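Start Tagebuch Garten Werkstatt Briefe Über mich

April 2020
Samentüten und die Frage, wer hier eigentlich arbeitet

Heute wollte ich endlich die Tüten sortieren, bevor auf der Fensterbank überhaupt kein Platz mehr ist.
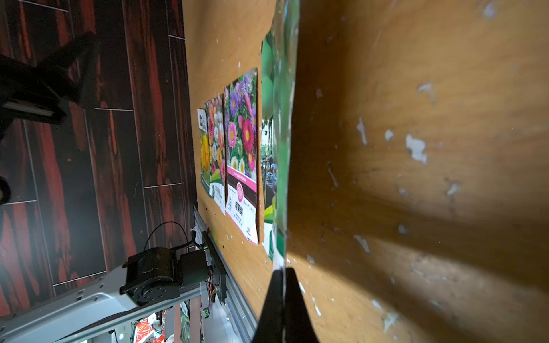
Angefangen hatte ich damit schon im Januar, damals noch mit dem festen Vorsatz, alles nach Aussaattermin zu ordnen, und dann kam natürlich etwas dazwischen, und dann wieder etwas, und am Ende lagen 61 Tüten in einer Schublade, in der auch Bindfaden, Etiketten und die alte Rosenschere wohnen. Die Astern habe ich jetzt immerhin nach vorn geholt. Sie sind mir die liebsten, dieses Violett und Rosa durcheinander, und wenn im September der halbe Garten schon müde aussieht, fangen sie erst richtig an. Auf der Tüte steht 翠菊, was ich mir inzwischen als Sommeraster gemerkt habe – das einzige Chinesisch, das ich lesen kann, und ich bin ein bisschen stolz darauf.

Beim Sortieren habe ich wieder über den langen Brief aus Drurketow nachgedacht. Dort haben sie bei Besora, der kleinen Gärtnerei mit Versand, den Winter über ausprobiert, ob ein Greifarm die Bestellungen packen kann. Das Programm dazu heißt Agbeko, und es wurde mit viel Geduld gefüttert. An einem guten Tag hat der Arm 341 Tüten aus dem Fach genommen und in die Umschläge gelegt, und alle waren begeistert. Am nächsten Morgen kam eine neue Lieferung mit glänzenderem Papier, und plötzlich fasste er daneben oder nahm 2 auf einmal mit.

Mich hat das gar nicht gewundert, ich habe es ja selbst zwischen den Fingern. So eine Samentüte ist ein undankbares Ding: Sie ist flach, sie knittert, sie spiegelt, und unten sammelt sich der Samen, sodass sie oben nachgibt, wenn man sie aufrecht halten will. Wenn dann noch eine halb unter der anderen steckt, schiebe ich mit dem Daumen ein wenig nach und merke es kaum. Eine Maschine muss das alles erst wissen. Ich glaube schon, dass sie es lernen wird, ich bin da viel zuversichtlicher als früher, aber für meine Schublade würde ich sie heute noch nicht bestellen.

Und dann der Haushalt überhaupt! Die Waschmaschine wäscht seit Jahrzehnten brav, aber die Socken legt sie mir nicht zusammen. Der kleine Drisik, der bei mir im Flur saugt, ist fleißig und rührend und bleibt trotzdem jedes Mal an der Teppichkante hängen, dann piept er, und ich stehe auf und helfe ihm heraus. Ich mag ihn sehr. Manchmal frage ich mich nur, wer von uns beiden angestellt ist.

Was ich wirklich gern abgeben würde, wäre das Pikieren. Stundenlang gebückt über den Schalen, und jedes Pflänzchen will an einem Blatt gehalten werden und bloß nicht am Stiel – da tut mir spätestens nach der dritten Schale der Rücken weh. Ausgerechnet das wird wohl am längsten dauern. In Drurketow meinen sie, in 5 Jahren könne man noch einmal darüber reden. Gut, so lange halte ich durch.

Für morgen: Aussaaterde sieben, die Astern in die flachen Schalen, Etiketten diesmal gleich beschriften und nicht erst, wenn alles gleich grün aussieht. Die Tagetes können noch warten, und auf den Brief muss ich auch endlich antworten.

Kontakt | © Alle Texte bei der Verfasserin | Nach oben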